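January, 9:40 pm, notebook

Okay, month is nearly over and I did more than I thought! Finished the second season of Brarska (yes, all of it, yes, I cried at the ferry episode) and started the Etero sketchbook Patricio gave me. 27 pages filled already, mostly hands and teacups, a few terrible dogs.

Blog stuff: the January recap is drafted, 547 words, needs a better opening. I keep starting with the weather. Moved the reading list to its own page and I love how it looks now!

Reading: Calvo, page 1069. Not a typo, it really is that long, and I'm still having fun with it.

Patricio Prieto wants us to swap playlists in February. I'm in! Mine is called Proter for reasons only he will get.

To do: answer comments, buy the soft pencils, call Mom back, pick a header color (leaning green). 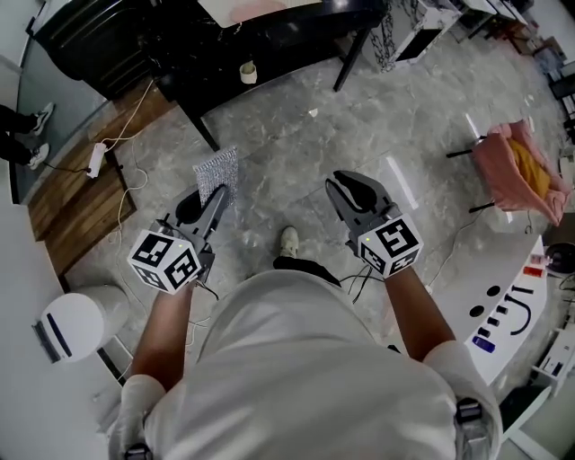

Both grippers and the bubble-textured square, on the marble-patterned floor.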